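Projektbericht, Stand 2024-11-10 (Abgabe, endlich)

**Thema:** Wie messen Streamingdienste "Nachfrage"? Vergleich Makska / Meven, Serienstarts im Juni.

Datenbasis: 2844 Posts zu 8 Serien, von Hand sortiert. Dauerte länger als geplant. 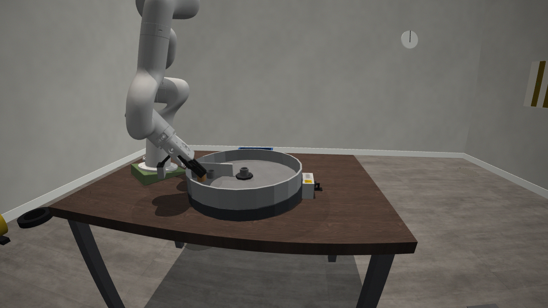

Makska zählt Abrufe ab der ersten Minute, Meven erst ganze Folgen. Direkt vergleichen geht also nicht. Deshalb eigener Index: Erwähnungen pro 1000 Posts. 

## Ergebnisse

Platz 1 im Index: "Herrera", Krimiserie von Meven. In den hauseigenen Charts nur Platz 5.

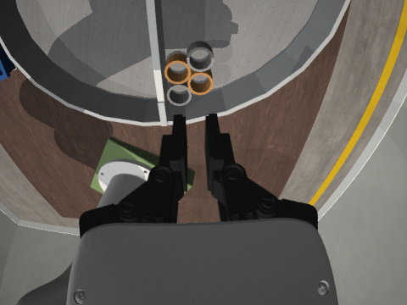 Grund vermutlich: Fans schreiben viel, schauen aber langsam. Wochenweise Folgen halten das Gespräch am Laufen, bei Makska (alles auf einmal) ist nach kurzer Zeit Ruhe.

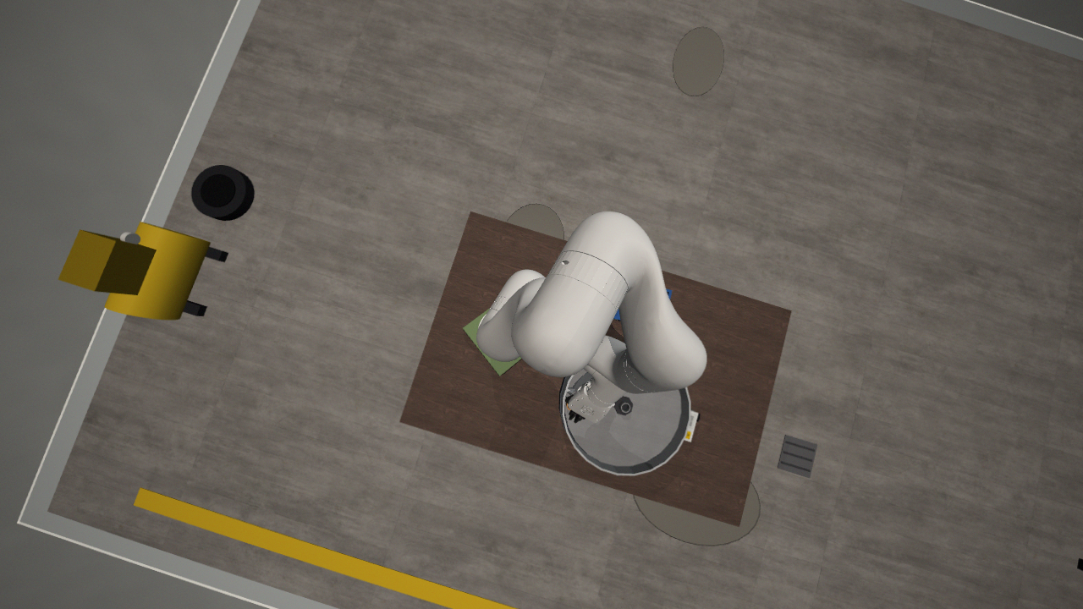 Renato Cabral wandte beim Gegenlesen ein, viele Posts hießen noch lange nicht viele Zuschauer, und Spott über eine Serie zähle bei uns genauso wie Lob. Stimmt. Tonfall haben wir nicht erfasst, müsste man nachhohlen.

## Offen

- Norex (Drittanbieter-Chart) fehlt, kein Zugang
- nur deutschsprachige Posts
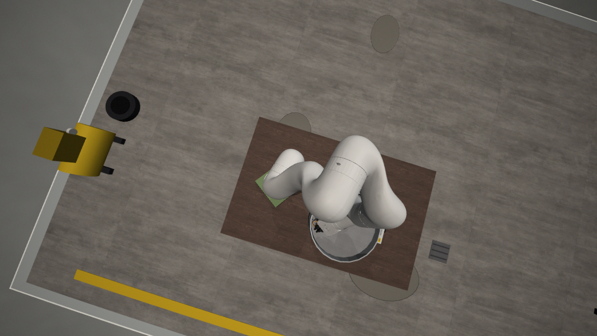 Fazit vorläufig. Die Rangliste hängt stark davon ab, von wo man schaut. Mittelfeld also getrennt auswerten, Tabelle im Anhang.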